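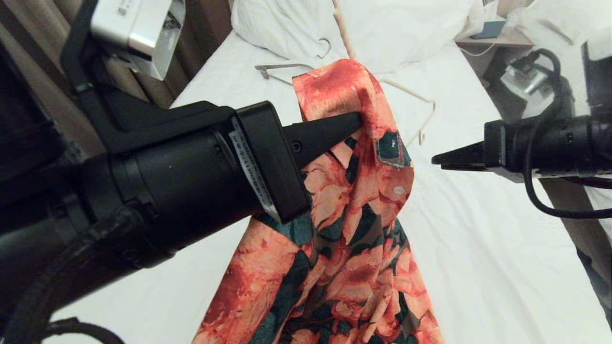
Search this list
Search Advanced Clear

Re: [club] Shirt task – rules for the August round
Monday, 19:40, posted by the Rullusen team

> Could teams please say by the end of the week whether they want
> the hanger task kept as it is, or split into two (pick up and
> straighten, then hanger in). At the moment a run scores nothing
> unless the shirt ends up hung, and the last practice evening
> was rather quiet on the scoreboard. Also, are plain T-shirts
> acceptable for the first heat?

Split it, please. We have been at this since the spring and our scoreboard is quiet enough to hear the fans.

Two arms, one shirt and a hanger sounded like the easy option when we picked it over the Papadakis maze. The maze has walls. Walls stay where they are. A blouse has a front, a back and an inside, and once you lift it by the wrong bit it has none of these as far as our software is concerned.

Where we've got to, for the teams who asked:

The left arm takes the first hold, near the collar if we can find the collar. The right arm waits, then comes in for the other shoulder. The waiting is the weak part. If it goes in early the fingers meet in the middle and we get a very expensive clothes peg. We now hold it back for 4 seconds, which fixed the collisions and made everyone watching think it had crashed.

Of our last 18 attempts, 12 got as far as a decent hold with both arms and 2 ended with the shirt on the hanger. One of those was on back to front. Under the present rules I believe that counts, and I would like it minuted before anyone changes their mind.

On T-shirts: no objection for the first heat, but keep something with a collar and buttons for the final. Patterned cloth should stay in too. The Nelell lot will say that big flowers are unfair on the vision side, and they are right, but so is most of what people wear in summer.

Could we also settle the hangers? Thin metal ones and thick plastic ones want quite different grips, and we'd sooner know which before we print another set of fingers. The last set took all weekend and one of them came out as a spoon.

We can bring the spare Postness cable to the next session if whoever has our long screwdriver brings that.

Rullusen team

Recent in this list
Maze walls, which glue?
Re: Re: Lift key for the practice room
Nelell team looking for a second laptop
Battery charging, please read before Monday
Re: Shirt task – can we iron it first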